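How Does a Robot Know Where the Pen Is?

By Mahnaz Bahrami, for the Warkdale Young Makers pages

Have you ever tidied your desk without really thinking about it? You see a pen, you pick it up, you drop it in the cup, and all the while you might be wondering what's for tea. Your hand seems to look after itself.

A robot arm can do that job too, but somebody has to write the instructions first. Those instructions are called software, and the software for one little job like this can run to 4,000 lines. That's a lot of typing for one pen! Let's go through what all those lines are for.

Seeing is harder than it sounds

A camera doesn't know what a pen is. It gives the computer a huge grid of tiny coloured dots called pixels, and each dot is really just a few numbers. To the computer, your lovely neat desk looks like a very long page of maths homework.

So the first part of the software has to find the pen in all those numbers. This part is called perception (say it like this: per-SEP-shun). It learns by being shown lots of pictures in which a person has already marked the pen. Big pens, skinny pens, pens pointing every which way. After a while it gets good at spotting the shape, even in a picture it has never come across before.

Shadows can be a nuisance. A shadow is darker than the table around it, and so is the coloured cap on a pen, and the software has to learn which is which. Yasaman Ghaffari, who writes perception software at Talebi, told me her first program kept trying to pick up the shadow of its own elbow.

Planning the trip

Once the software has found the pen and the cup, it needs to decide how to get from one to the other. This part is called planning, and it's a bit like working out your walk to school. You could go straight through Mrs Next-Door's rose garden, but you'd be in trouble, so you go around.

The arm has to go around things as well. If it carried the pen very low and in a straight line, it could bump the cup and knock it flying. A careful plan might say: lift up, move across, stop above the cup, turn the pen so it points down, and let go. The computer may try out dozens of different paths in its memory before the arm moves even a centimetre. 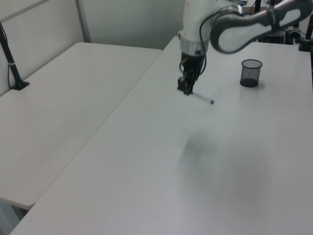

The gripper holds the pen just above the table, with the mesh cup standing to the right.

Notice how the pen is lying sideways in those black fingers. If the robot wanted to put it in the cup, it would have to tip the pen up on its end first, or it would just sit across the top like a bridge. You do that little twist with your wrist every time and I'll bet you've never noticed. For the robot, the twist is a whole step that has to be in the plan.

Moving, and checking, and moving again

The third part is control. Control is the bit of software that talks to the motors in the arm's joints and says "turn a tiny bit this way, now a tiny bit more". It also listens. Each joint reports back on where it has got to, and if it's a smidge off, control nudges it along. This happens over and over, far faster than you can blink.

The fingers need control too. Squeeze too softly and the pen slips out. Squeeze too hard and, well, imagine doing that with a ripe banana.

What if something goes wrong?

Good software expects mistakes. Nima Bahrami (he's my brother, and yes, he reads these pages to make sure I get it right) says that roughly half of his code at Emgate is there for the days when things don't go to plan. Did the pen roll? Did somebody move the cup? Are the fingers closed on nothing but air?

When that happens, the robot shouldn't just carry on pretending. The software can tell it to stop, open the fingers, take a fresh look with the camera and make a new plan. A marker lying flat on a clear table is a good one to practise on, because there's nothing crowded around it to confuse the search.

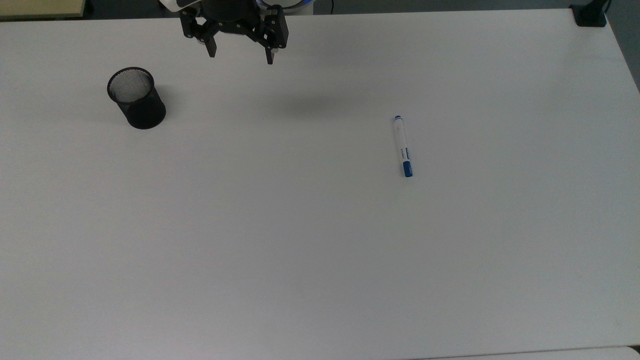 Try it yourself: be the robot

You'll need a friend, a pen, an empty cup and a scarf for a blindfold.

1. Put the pen and the cup on a table, a fair way apart.

2. One of you wears the blindfold and is the robot. The other one is the software.

3. The software gives short orders, such as "hand left", "hand down" and "close fingers". No saying "pick up the pen", as a robot wouldn't know what you meant!

4. Keep going until the pen is in the cup, then swap places.

When Ivone Bittencourt tried this with her class in August, the fastest pair needed 59 orders. Write down how many you used, and then see if you can do it in fewer on your second go.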